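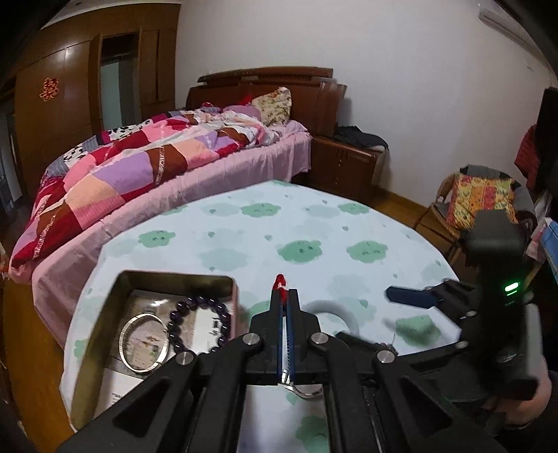 From: Gladys Betancur
To: handheld-kit list
Subject: Re: Grippers for the home collection round – how many, and which spares

Replying to the list so the numbers are all in one thread. Short version: I would order ten complete units from Hillen and not the 14 in the draft, and put the difference into finger pads, batteries and storage.

On 4 May, sorry, in the May planning note, Okatham purchasing wrote:

> The draft budget has 14 hand-held grippers and no line for
> consumables. Can someone confirm (a) whether 14 is a real
> requirement or a carry-over from the bench phase, (b) what
> wears out and how fast, and (c) whether the Skatar housings
> can be reused on the new frames? We need a figure we can
> defend before the order window closes.

(a) It is a carry-over. The bench phase ran fixed stations, one gripper per station, all day. The home round sends one operator to one household, and the tool sits in its case while they travel, set up and do the paperwork. We have eight operators. Eight in use plus two held back for repair is enough. If we later go to two-handed tasks the count doubles, but that is a separate decision and should have its own budget line.

(b) Finger pads first, by a long way. I went through the repair sheets from the bench phase and there are 206 entries. 100 of those are pads: torn at the mounting edge, or glazed so that they slip on smooth metal and glass. The next group is linkage play at the pivots, then cables. We had very few broken frames.

I expect pads to wear differently in homes. The bench tasks were mostly blocks and cups. The home task list has jewellery, paper, tins, bedding and clothing, and small items on a cloth-covered table are awkward: the operator presses down to get the tips under a bracelet or the edge of a card, the cloth bunches, and the load goes into the pad edge. I would budget one pair per operator per fortnight until we have data, then revise.

Pivots can be dealt with by a fit check. The caps come off with the standard key and the whole job takes one person under an hour for a full set of tools. Please do not buy the Hillen service contract for this.

(c) Partly. The Skatar housings fit the new frame, but the handle screws are a different length and the cable exit is on the wrong side for left-handed use. I tried one. It holds, and it rubs the cable. I would reuse them on the two spare units only.

Prices as quoted to us, before tax:

Complete unit: 641 each
Ten units: 6410
Fourteen units: 8974

Dropping four units frees 2564. Rivadeneyra have quoted 1477 for a bulk lot of pads plus charging cases, delivered together. That leaves 1087, which I would split between batteries and disks. Storage is under-counted in the draft. It assumes bench session lengths, and a bedroom or kitchen session runs longer with more idle footage between tasks, and we keep all of it until the review is done.

Two things I could not settle:

– Lead time. Hillen say six weeks for ten units but would not put it in writing. If it slips, the first households go out with bench-phase tools, and those need the pivot check before anything else.

– Pad hardness. Rivadeneyra offer a soft and a medium. The soft grips thin metal better and tears sooner. I suggest a mixed lot, with the operators noting which they fitted on the session sheet. There is already an empty column for it.

Could whoever holds the quote from Hillen check if the 641 includes the handle electronics? My copy lists the frame and the housing separately on page two and gives only one total. If the electronics are extra, the saving from dropping four units changes and the sums need doing again.

I can have a revised sheet ready a day after I get an answer on that.

Gladys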